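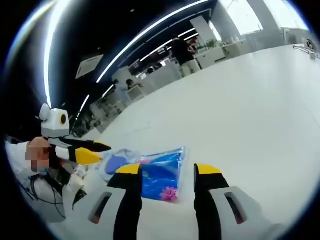

Sorting small parts into clear bags is the cheapest way I know to get a craft closet under control. Most people start with boxes, fill them with loose pieces, and end up digging through every box to find one button or one foam shape. Clear plastic solves that. With a transparent bag on the table you can tell the bright blue piece from the pink flower and the purple one before you open anything, even where the plastic is crinkled and shiny. The steps below take one Saturday for a closet of normal size.

What you need

A pack of clear bags in two sizes. I buy the 200-count box and it has lasted through two closets. A permanent marker. White labels. Shallow bins that fit your shelves, with no lids. A table you can leave covered for the day.

Step 1. Measure the shelves

Do this before you buy bins. Write down the width, depth and the gap to the shelf above. My shelves are 31 inches wide, which fits three bins side by side with room for fingers. Measure at the front and at the back, as older closets are rarely square.

Step 2. Empty one shelf at a time

Put everything from a single shelf on the table and leave the others alone. If you empty the whole closet you will be tired before lunch and the floor will be covered.

Step 3. Sort by project

Beads for jewelry go with the wire and clasps. Felt goes with embroidery thread. Sorting by color looks nice for a week, then you need to open four bins to make one card. Kits that are missing their instructions can be broken up for parts.

Step 4. Bag and label

Fill each bag no more than two-thirds full. Press the air out with the flat of your hand, starting from the closed end. Put the label in the top corner and write the project name first, then the contents. Write on the label before you stick it down. Ming-te Yip, who taught the storage class I took in Plesham, also writes the month on each one. Anything still sealed from last October gets given away.

Step 5. Stand the bags up

File them in the bins like index cards, labels facing you. Heavy bags go at the back. If they slump, cut a piece of cardboard to the width of the bin and slide it in as a divider.

Step 6. Keep a return bag

Hang one empty bag on the inside of the door for strays. When it fills up, sort it.

Glue, paint and anything else that can leak should not go in these bags. Keep those upright in a tray on the lowest shelf.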